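Frequently Asked Questions

Tablecloths, small things on the table, and how we sort them

These are the questions I receive most often after the sorting mornings in Clernton and Villanueva, and by email. I am Vimala Nadar and I write all the answers myself. English is my third language, so please forgive me when a sentence is a little stiff. If your question is missing, the address is at the bottom.

What is a sorting morning?

It is a morning of two hours when people bring one bag or one drawer of mixed small things from home, and we sort it together at a table. Socks, packets of tissues, sponges, empty boxes, medicine boxes, cloths, charging cables, all that collects in a kitchen drawer or on the end of a dining table. We don't sort clothes from a whole wardrobe and we don't sort papers. For papers there is a separate evening in Funcombe, and I am not the one who leads it.

Do I have to wash things before I bring them?

Socks and cloths, yes please. Sponges also, and let them dry fully. The rest only needs to be free of crumbs.

Why do you begin with the tablecloth?

I begin there from habit, and the habit comes from my mother. She would never put anything to be sorted on a bare table. A cloth keeps small things from rolling, it is quiet, and when you finish you can carry the crumbs and threads outside in it and shake it. A cloth with squares has one more use. You can give each kind of thing its own group of squares, and then you see at once when one group is growing too large.

Does the pattern matter? I was told that a plain cloth is better.

A plain cloth is easier for the eyes, I agree. If you look for a dark button or a needle, take a plain light one. But most of us own the tablecloth that we own. Mine have fruit, cups, flowers, everything. With a busy print you must go slower, and it helps to touch things and not only look. Small flat items are the ones that disappear: a single tablet strip, a folded receipt, a hair clip.

I also find that people stay longer at a cheerful cloth. I have no proof of this.
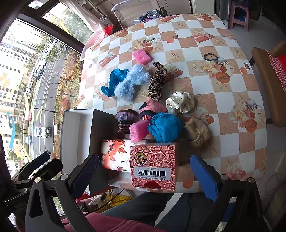

The squares should not be too small, though. If one sock covers six of them, they don't help you to divide anything. I like a square which is a little wider than my hand. When you buy a cloth only for this work, take it with you to the table at home before you cut off the label, and lay two or three ordinary things on it.

Cotton or wipe-clean?

Both work. Cotton holds soft things in place better, and it can go in the washing machine. A wipe-clean cloth is better if you sort bottles or anything that can leak. Please don't iron a wipe-clean cloth. I did this once and I had to buy a new iron also.

What do you do with single socks?

I lay every single sock flat, with the cuff toward me, because the cuff and the heel are easier to compare than the foot. Socks from the same packet fade in different ways, so I look at the knitting first and the color second. If there is no partner after the whole bag is empty, the sock goes in an envelope with the month written on it, for example "January". After two more laundry rounds without a partner I let it go.

A thick knitted sock is worth keeping a bit longer. It makes a good cover for a glass jar when you pack for a move, and a good hand mitt for dusting chair legs.

Should I fold socks or make a ball?

Fold them. The ball stretches one cuff, and after half a year you have a pair with one tight sock and one loose sock. Put one on the other, fold the toe to the cuff, and stand them in the box. If your family likes the balls and you don't want to argue every Monday, leave the balls. It is only socks.

What about medicine boxes?

My rules for medicine are more strict than for other things, and I ask everybody to follow them during the mornings.

Medicine stays in its own box, together with its leaflet. Don't put the strips of two medicines in one box to save space. Don't cut away the part of the box with the name, the date or the codes, also when the box is too big for your cabinet. If you have to decide whether something is still good or how to throw it away, ask at a pharmacy. I am a person who sorts drawers, and I will not answer this question, please don't be offended.

When the children are sorting with us, the medicine boxes go up on the shelf before we start.

My parents' medicine has labels in a language I don't read. How do I sort it?

Many people in our group have this, and so do I, in the other direction. Ask the person who takes the medicine, or a pharmacist who reads the language, and write on a small sticker: the name, for whom it is, and the date until it is good. Put the sticker on an empty side of the box, so it does not cover any of the printing. A phone translation can give you a first idea, but don't write the sticker from it.

Can I keep opened tissue packages and sponges together?

Only if the sponge is new and dry. A sponge that was used keeps some water inside for longer than you believe, and the tissues take it. I keep tissues with the paper things and sponges with the cleaning things, and I put an opened tissue package with its opening facing up.

Are empty boxes worth keeping?

Some of them. A stiff rectangular box without a lid is the best drawer divider there is, and it costs nothing. I keep a box if all three answers are yes:

Does it stand by itself without falling?
Is it lower than my drawer?
Do I know today what will go inside?

The third one removes most of my boxes. Phone boxes and shoe boxes for babies are a good size. Cereal boxes are too soft, except if you cut them low and put one inside another.

How do you arrange the table?

Hard things at one side, soft things at the other side, and a free place in front of you for the thing in your hand. Soft things always spread — you put down four socks and they take the space of ten — so I give them the larger side. Boxes with the label facing you. Cloths that came out of the bag crumpled should be opened and shaken one time, because small things travel inside them. We have found earrings, a house key and once a tooth.

I sort for an hour and the table looks worse. What am I doing wrong?

Probably nothing. In the middle it looks worse for all of us. But check if you are making too many groups. For one bag of things, eight groups are enough. If a group has only one thing in it, put it with its nearest neighbor and continue.

How much does a morning cost?

The mornings in Clernton and Villanueva are free. Tea is also free. If you want a storage set to take home, we have the fabric drawer boxes from Prumgate at the price we pay for them, and you are not expected to buy.

How many people come?

Last year we had 241 visits in the two places together, and many of those are the same faces. The room in Villanueva is the smaller one, so please write to me before you come there. In Clernton you can just arrive.

Do you lend tablecloths?

Yes, we lend two sizes. Please return them washed, and you don't need to iron them. If there is a stain which does not go out, tell me and don't try bleach. The printed ones lose their reds first, and then the whole cloth looks tired.

Can I bring my mother, who does not speak English?

Please bring her. There is usually somebody at the table who can help with the language, and pairing socks needs very few words. Tell me in your message which language she speaks and I will try to seat her well.

Where do the unwanted things go?

Clean and whole things go on the swap shelf, where anyone can take them. Old cotton socks and cloths become rags for a bicycle workshop in Funcombe. Medicine never goes on the shelf, also not unopened. What is left you take home again in your own bag.

How can I ask another question?

Write to me through the contact form and put "Sorting" in the subject line. I read the messages in the evening, after eight, and I answer within the week. Photos of your drawer are welcome if they help to explain the problem.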